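Evening opening extended at the Pronley tea rooms and cafes

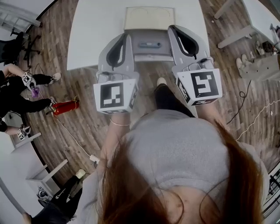
The Grimlow and Pronley Visitor Office is pleased to confirm that the evening opening arrangement for cafes in the old quarter will continue until the end of January. Participating premises may serve food and hot drinks until 10.30 pm, and those with a licence may serve wine and beer until the same hour.

The arrangement was first introduced in Grimlow, where visitors staying overnight had few places to sit after the shops closed. During the first season 3,187 evening covers were recorded across 4 premises. The Office had set a target of 2,000.

Two further cafes have now joined. Maldonado, on the upper floor of the former corn store, offers soups, filled flatbreads and a short list of puddings. Nenenau, beside the footbridge, specialises in leaf teas and will hold a table for parties of up to eight if notice is given before midday. Both have step-free access, although visitors to Maldonado should use the side entrance and ring for the lift.

Customers are asked to leave quietly by way of Bridge Street, as the lane behind the premises is residential. Outdoor seating will be cleared at 9 pm. Dogs are admitted to the ground floor at Nenenau only.

A revised leaflet listing opening hours, menus and bus times is available from the Office counter and from the library in Pronley. Proprietors wishing to take part from the spring should request a form before the end of the present period. Late forms will be held over to the summer.

Print this page | E-mail this page

Comments

teapot_62: Glad to see this carry on. Will the last bus be moved to match? It leaves at 10.15.

Pronley resident: Please could the bins by the footbridge be emptied more often.

M.: Had the leek soup at Maldonado, very good, but the side door bell is hard to find in the dark.

Contact the Office | Copyright Grimlow and Pronley Visitor Office | Back to top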